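4.3 The open day

We held our open day in February, and we were glad to see far more people than we had planned for – 200 in all, many of them families who had read about the Trundale robot and wanted to walk beside it for a while. Each group of visitors followed the robot for 21 minutes, with a member of the Drosex team close by to answer questions, and we must say that the children's questions were often the harder ones to answer. The route took in the large tiled plaza, where a dark V-shaped structure in the paving encloses a sunken patch of broken ground, and a wide open area stretches away toward a curved building (Figure 4).
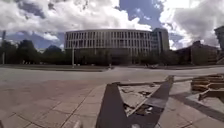 We had asked every visitor to fill in a short form before going home, and 150 kindly did so. Of these, 30 wrote that they would have liked a slower walking pace, a wish we took into account when we set the speed for the second visit.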